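One basket, everything in it: how Janaína Barros sorts a playroom

27/05/2024 – by Thaís Arruda

Janaína Barros has looked after the toy library at Godoy for 16 years, and she does not own a label maker. Toys come back at the end of a session and go into one metal basket. Sorting happens later.

"People want to put things away in the right place the first time," she says. "With small children in the room you don't have the hands for that. Get it off the floor. That's the first job."

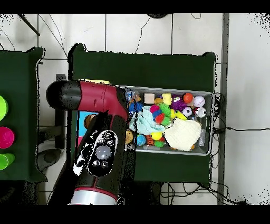 The basket at Godoy, with the duck, the banana and plenty of balls.

Her order for emptying it is fixed. Cloths come out first and go to the wash. Trash is next. Balls are last, as they roll.

"Cans get in there, wrappers too," she says. "Kids use them for playing store and then they go in with everything else. I squash nothing and I throw out most of it."
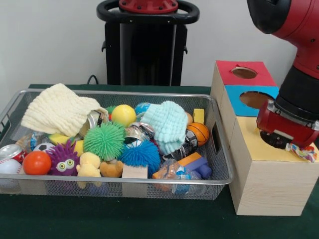 Knitted cloths, spiky balls and a soda can, in the basket.

The stacked boxes beside the basket are a newer idea. Her colleague Reinaldo Evangelista wanted lidded bins from the Furitz catalog. Barros preferred something with a hole in the top.

"A lid is one more thing to lose," she says. "A three-year-old sees a hole and puts something in it. I didn't have to teach anyone."

Evangelista has come around, mostly. He still thinks the openings are too small for the plush toys, and Barros agrees with him on that.

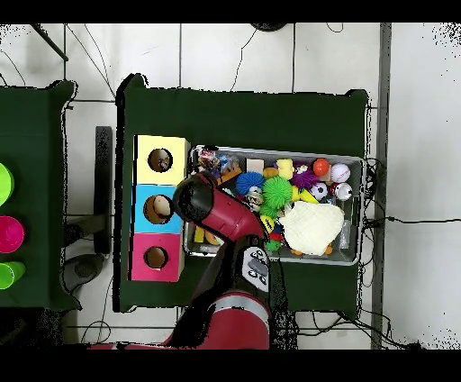 Yellow, blue and pink: the boxes stand to the left of the basket.

I asked which toys are the most trouble. She said the spiky ones, with no hesitation. Lint and hair get caught between the spikes, and she rinses them in a bowl of soapy water every 2 weeks. The baseball gets a wipe with a damp rag. Plush goes in a pillowcase and through a cool wash.

"The purple one with the eyes I do by hand," she says. "The kids check on him." 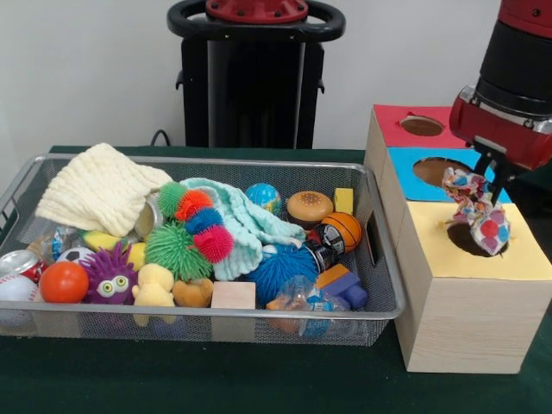 What she would change

Barros would like a second basket by July, only for cloths.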